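# Club racing at Carrilho: common questions

**Do I need a licence to race?**

Yes. Every driver in the Irnum Sprint Series needs a current club licence. You get one by passing the one-day course at Carrilho, which has a classroom part in the morning and track work after lunch. If you already race with another club, send us a copy of your licence and we'll tell you what else is needed.

**How old do I have to be?**

18 on the day of the course. There is no upper limit, but you will need a medical form signed by your doctor.

**What car can I bring?**

Any saloon or hatchback with a full roll cage, a fixed seat and a working fire extinguisher. The minimum weight is 800 kg without the driver. Open-top cars run in the Datuvow Cup, which has its own rules and entry form.

**How big are the grids?**

We take 27 cars per race. Reserves are listed in the order their entries came in.

**Is there somewhere to clean the car?**

There is a wash bay behind the paddock café. Bring your own cloths and bucket. Please don't wash cars in the pit lane. 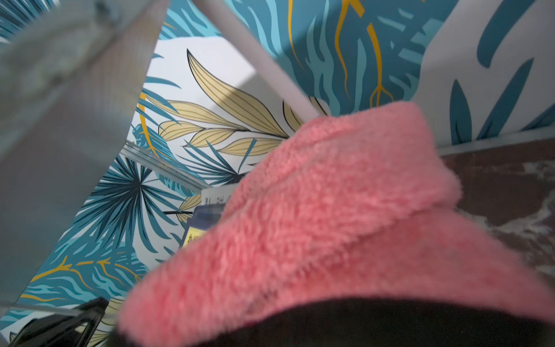 *A soft, fuzzy pink cloth, folded over.*

**What time does scrutineering open?**

7.30 am. Have your helmet, overalls and gloves with you, as they are checked at the same time as the car. Drivers who miss their slot go to the back of the queue — and may miss qualifying.

**How long is a race?**

Each race is 9 laps. Most meetings have two per class.

**Can I share a car?**

Only in the Imiton Trophy. Both drivers must be named on the entry form.

**Can I get my money back if I withdraw?**

In full, if you tell us by the Monday before the meeting. After that we keep the entry fee unless a reserve takes your place.

**Who do I ask about anything else?**

Maribel Espinoza deals with entries and licences. On race days she is in the office next to the timing room until the last race has finished.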